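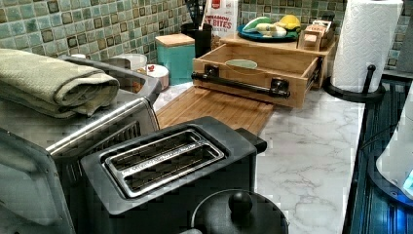
Figure 1. The worktop used for the kitchen trials, with the towel on the toaster oven.

4. What went wrong

I'll start with the bad part, because it took up most of my August. Our arm (we called it Jokley, after a typo in the first wiring diagram) was meant to pick up a folded kitchen towel, carry it across the worktop and put it down somewhere clear. We'd done it loads of times on a bare bench and I was feeling very pleased with myself. Then we moved to a proper kitchen and on run 39 it let go of the towel halfway and carried on as if nothing had happened!

The gripper opened in mid-air, the towel landed near the hob, and the arm finished its whole path with empty fingers and reported a success. Kadri Pärn was on the stop button and pressed it, but the arm kept moving for another 5 seconds. The hob was off, as our risk sheet says it must be, so there was no harm done – but I didn't enjoy those 5 seconds at all.

We found two separate faults. The dropping was my fault. I'd set the grip force using a thin tea towel, and the green one is thicker and textured, so the fingers closed on the top fold and the rest slowly pulled itself free. I went back through the logs and found 11 earlier runs where the finger gap had changed during the carry. I just hadn't looked, as the towel had got there in the end.

The stop button was worse. Teodoro Carretero traced it to the way our script queued its moves. The button told the script to stop sending new ones, but whatever was already in the queue still got played out. Amparo Cabello had asked me about exactly this in the design review and I'd said it was fine (sorry, Amparo).

The button now cuts power to the motors directly and the script has no say in it. I also added a check on the finger gap every 200 milliseconds, and if it changes by more than the limit the arm halts and waits for one of us to clear it. Our supervisor, Ngaio Ellery, made us test the new button with the arm at full speed before she'd sign the sheet again.

The gap check still trips now and then when the towel is folded very loosely. I've left that limit alone for now, and the settings are in Appendix B.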